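Skanano Home > Storage > Open bins > Kubo Open Bin, blue

Kubo Open Bin, Blue

A bin. It has a bottom and four sides, and the top is where you put things in. We have been selling the Kubo since April and the question we get most is whether there is a lid. There is no lid. If you want a lid, see the Ruvis range, which has lids, latches and a little clip-on label holder that you will lose.

The Kubo is for people who have a counter, a desk or a shelf with small stuff all over it and would like the small stuff to be in one place. Toothpaste. Cans. Batteries of unknown age. The charger for a phone you no longer own. It won't sort any of this for you.

Color: blue. Very blue. We tried a gray one and customers kept telling us it looked like something from a dentist's office, so now there is blue, and the gray is in the clearance section if you happen to be a dentist.
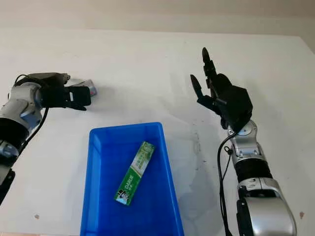
The sides slope outward, so you can drop something in from above without much aim, and you can get your hand in and back out again while holding whatever you came for. Straight-sided bins hold a bit more if you pack them like a puzzle. We have met very few people who pack a bathroom bin like a puzzle.

The slope also means the Kubo nests. Stack 4 of them empty and they take up not much more room than one. Stack them full and you have made a mistake. They are not built to sit on top of each other with things inside, and the bottom bin's contents will be holding up the top one.

What fits

Boxed toothpaste fits lying flat, and it fits best on the diagonal, which is how most people drop it in anyway. A soda can lies down next to it with room to spare. Tall shampoo bottles should go in on their sides with the cap shut, and please check the cap. Hair dryers fit if you're willing to wrestle the cord. Full-size towels do not fit, and we would like to stop getting emails about towels.

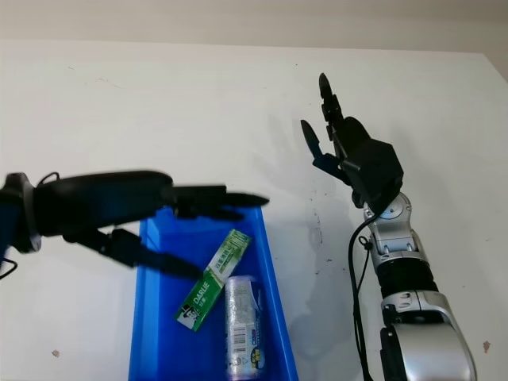

Kubo in blue with a box of Darlie toothpaste and a can. Contents not included.

The rim

There is a slightly raised lip all the way around. It gives your fingers something to hold when you pull the bin off a shelf, and it makes the walls a good deal less bendy than they would be otherwise. The first version had no lip and flexed like a paper plate at a cookout. If you bought one of those, it still works fine as a bin, just carry it from underneath.

The bottom

Flat, with no ridges, no drain holes and no molded pattern of leaves. Things lie flat on it. A can on its side can roll until it meets a wall or a toothpaste box, and if that bothers you, the Parkico drop-in divider slots across the short side and costs less than the bin does. One divider per bin is plenty. We have seen a customer photo with two and there was barely room left for a comb.

Cleaning

Dish soap, warm water, a soft sponge. Skip the scouring side, it leaves scratches that show up on the blue. Not for the dishwasher. Toothpaste that has dried on comes off after a soak. Nail polish does not come off, and neither does the stuff you will be tempted to use on the nail polish.
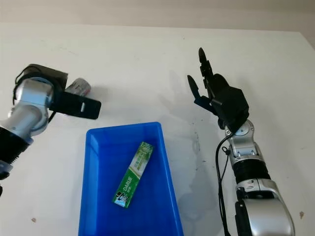

The blue Kubo on a white tabletop. Sloped inner walls, flat bottom, raised lip.

Ordering

Sold singly or in a carton of 20. Schools, clinics and anyone else who needs 200 of them should write to us first — we keep that many in the warehouse most weeks, but not every week, and we'd like to tell you before you pay.

Orders of one or two bins go out in a padded bag. Cartons go out in a carton. We don't gift wrap. Somebody did ask.

Returns

Send it back within the usual return window if you don't like it. Please take your things out first. We have a shelf of items that came back inside returned bins and would be glad to reunite you with your tweezers.

Goes with

Ruvis Lidded Box, small (has the lid)
Parkico Divider, short side
Kubo Open Bin, gray (clearance, see dentist remark)

Questions customers sent in

Will the blue fade? In direct sun, over time, yes, a little. On a bathroom counter we haven't seen it.

Can it go in the freezer? It can go in. We make no promises about how it will feel about being dropped afterward.

Is it toy storage? If the toys are small.

Does it come with a lid? No.

Page updated 2026-06-02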